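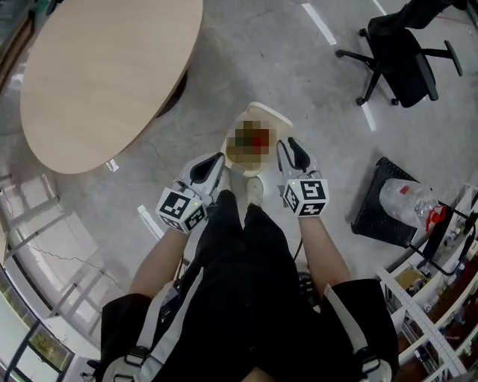
Moving your notes out of Wirkeo and into Allus

Quick one. Did this in February on my phone and laptop, 1,865 notes, most of an evening. Most of that was waiting.

Before you start

Update both apps. Empty the Wirkeo trash, or deleted notes come across too (mine did, 702 of them, ugh). Plug the laptop in.

Step 1. Export

Desktop app only, the phone version doesn't have it. File, then Export, then All Notebooks. Choose "with attachments". Save it somewhere you'll find again, not Downloads.

You get one zip per notebook. Leave them zipped.

Step 2. Split the big ones

Allus chokes on anything over 300 notes in one go. No error, the bar just stops. If a notebook is bigger, go back to Wirkeo, make a second notebook, drag half the notes over, export agian.

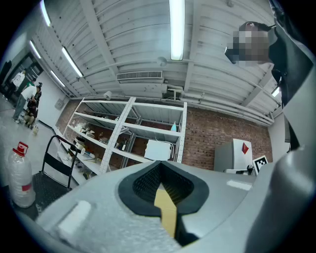
Step 3. Import

In Allus: Settings, Import, Other App. Pick the first zip. Wait for the green check before adding the next. Queueing them up looks like it works but I got duplicates.

Took about 900 seconds for my largest batch. Don't let the laptop sleep.

Step 4. Fix the tags

Tags with spaces get cut at the first space. So "tax forms" turns into "tax". Two ways round it:

Rename them in Wirkeo first, with a dash. Easier.

Or use Find and Replace in Allus afterward. Slower, and no undo.

Step 5. Turn on sync

Only now. Phone and laptop both signed in, same account, wifi. Syncing halfway through the import is what broke it for me the first time.

What doesn't come over

Reminders. Note colors. Locked notes, unlock those before exporting. Handwriting comes in as a flat picture, so you cant search it.

Update: Myung-ja Son emailed to say the same steps work from Prunthorpe, except the export is under Tools and the tags are fine. Haven't tried Ko.

Keep the zips for a month or so before you delete the old account.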